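Brina Long Rifle - Jallutetti Season 2 item page

The Brina is back, and what a lovely thing it is to shoot! It unlocks at level 12 and costs 1221 credits from the Sitompul trader, or you can earn it by finishing the Andmont harbour contracts.

Damage is 100 to the head at any range, so one clean shot drops an unarmoured player. The reload is slow - properly slow - so carry a sidearm and keep moving between shots. 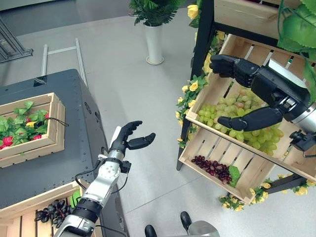
Fit the long barrel first, then the light stock. Ruby-Lee Mudgway runs hers with iron sights and swears by it, though I still prefer the 2x scope on the bigger maps. Skins carry over from the April beta.

Stats checked by Aslak Aasen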